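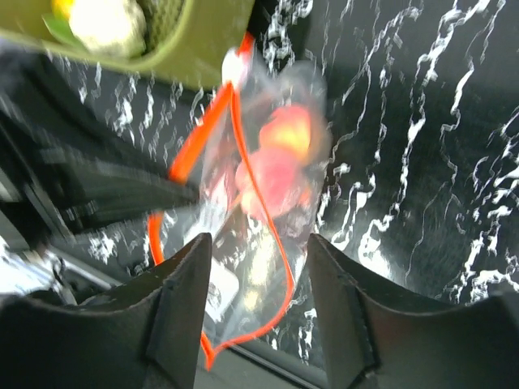

Home Recipes Kitchen Know-How Shop Notes Contact

Filed under: Fruit & Veg, Storage

Bagging Peaches Without Ruining Them

I don't believe most of what gets said about storing fruit. A clear plastic bag won't "lock in freshness," and it won't rescue a peach that was picked too hard. What it will do is keep your fruit together on the way home and slow it down a little in the fridge. If that's enough for you, carry on.

1. Press each peach gently near the stem. If it gives, it's ripe. If it feels like a baseball, leave it on the counter, unbagged, and check it again tomorrow.

2. Don't wash anything yet. Damp fruit in plastic is how you grow fuzz that isn't peach fuzz.

3. Lay the bag flat and open it all the way before you start. Trying to feed fruit through a half-open top is where I've bruised more peaches than I care to admit.
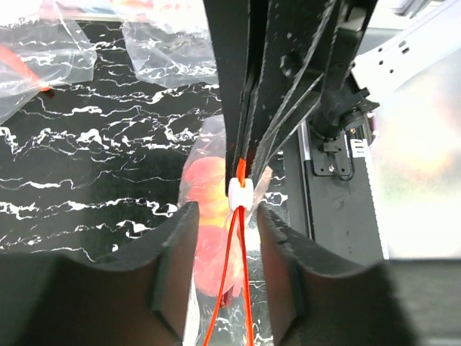 4. Put the firmest fruit in first and the softest last. Two layers is plenty. I once got 13 peaches into one bag at the Clistden market and the bottom ones were jam by the time I reached the car.

5. Set each one down with your hand still around it. Dropping them "just an inch" counts as dropping them.

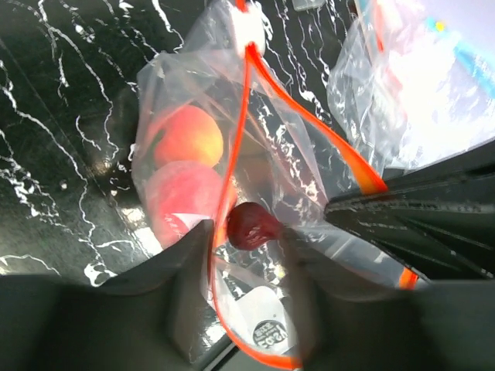 Youssra Ramadan

Plums can go in with peaches if everything is about equally ripe. I've read that you should never mix the two, and I've read that mixing makes both taste better. I tried it both ways for most of October and couldn't tell the difference. One split plum will make a mess of its neighbors, though, so look them over.

6. Close the bag loosely. Squeezing out every bit of air only pushes plastic into soft skin - and you want a small gap at the top anyway.

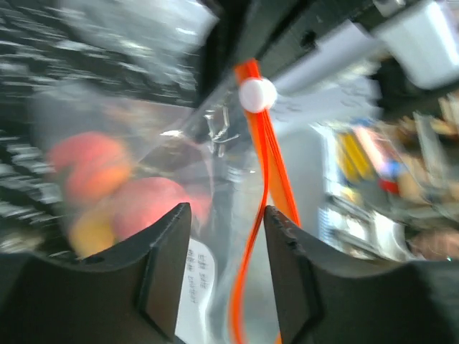 7. Carry it from underneath. A bright cord or a fancy closure looks sturdy, but I wouldn't hang 900 grams of ripe fruit from one.

In the fridge, ripe peaches get me roughly 4 days. Some people claim two weeks. I'd like to taste those peaches.

Back to Kitchen Know-How Next: Freezing Berries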